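Search this site

Notebook, chores bench, October

Majimbun asked again whether the arm can do anything useful in a home yet. My answer stays "one chore at a time, slowly." Key hanging is the one we count for the Gitard report. 46 attempts logged, 18 passed without a hand on the stop.
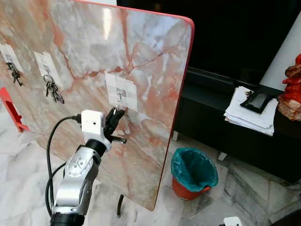 Key board, gripper near the hook on the right-hand paper.

Hooks are small and the approach angle matters more than grip force. Pleswood wants the tolerance opened up. I'd leave it.

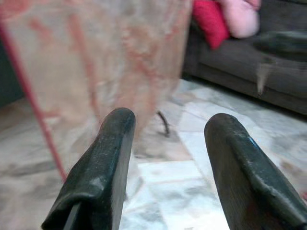 Cloth is still the hard case for the Edine planner. It wants a shape that holds for a second, and fabric doesn't give it one. Sheer material like this pinkish piece is worse, with the floor tiles faintly visible through it. Depth is probably useless there. Try edge tracking first, 4 runs, then decide on folding.

To do: check finger covering for wear.

Print | E-mail this page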